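January, evening

Spent the day on the fastener rule for the two-arm cell at Lerkdale. The draft said "check visible screws before each session", and Hsiu-ying Mak struck it out in the morning review. She is right. It gives no torque, no order and no pass mark, so two people can both follow it and do different checks.

New wording, agreed with Quentin Besnard before lunch: each exposed fastener on the finger linkage gets a paint witness mark after tightening. The operator looks at the mark at the start of a session and after any contact stop. A broken mark means the arm is locked out and the linkage retorqued. No tightening by feel. Retorque at 200 operating hours regardless of the marks.

The harder clause is 5, shared reach. Kivley's old sheet lets both arms work over the same object if speed is reduced, but never says which arm has to give way. Kai-wen Tang wants a fixed priority. I would sooner have it set per task and written on the task card, as the bowls and the dish do not always suit the same lead arm. We left it as "one lead arm, named on the card, the other holds until the lead has cleared". Poor English, but testable.
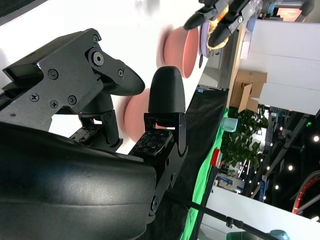 Wrist view, near arm. Pink bowls between the grippers, second arm at the dish.

Pui-shan Lam asked whether soft tabletop items need their own force limit. My view is no. The limit belongs to the gripper and the task, and a list of objects would be out of date within a month. She wants it minuted that she disagrees, and I have done so.

Also outstanding:
Log sheet has no field for fingertip pad changes. Add one.
Clause 2 still refers to the Skandolier controller by its old name.
Entry 167 in the fault log was closed without a signature – ask Yao-tsung Kuo who closed it.

Draft goes to Poon tomorrow with the reach clause marked as open. Must bring the torque driver back from calibration first.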